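Search tickets
Enter keyword or ticket number Go

Ticket 396 - Right gripper dropping out before the September open day
Site: Duvenora, upstairs demo room
Logged by: Boonmee Sukprasert
Status: Resolved, keeping an eye on it

Hello all, and sorry for the long note, but I wanted to get it down while it's fresh. We ran the visitor demonstration twice this morning, and both times the right gripper stopped reporting its position after 30 seconds or so of perfectly good work. The left one never missed a beat. The folks from Poulain are bringing 2 groups of guests, so I'd dearly love to have this sorted before they come up the stairs!

I asked our demonstrator to hold both grippers out toward the cup on the white table, the way we'll do it for the visitors. The green light was on at each marker cube, so power wasn't my first suspect.

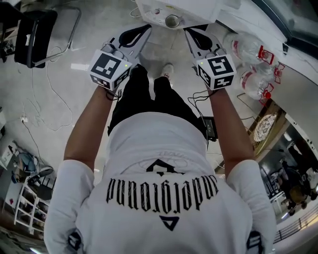
Steps tried

1. Restarted the tracking software. No change.
2. Reseated the cable at the hip box - it had a little play in it, bless it. Much better.
3. Ran the cup demo three more times with no dropouts.

Please tidy the floor cables before guests arrive.

Comments (2)

Vostgate_desk: Same fault on ours, and reseating did the trick.

plonby fan: Thank you for writing this up so kindly. See you at the open day!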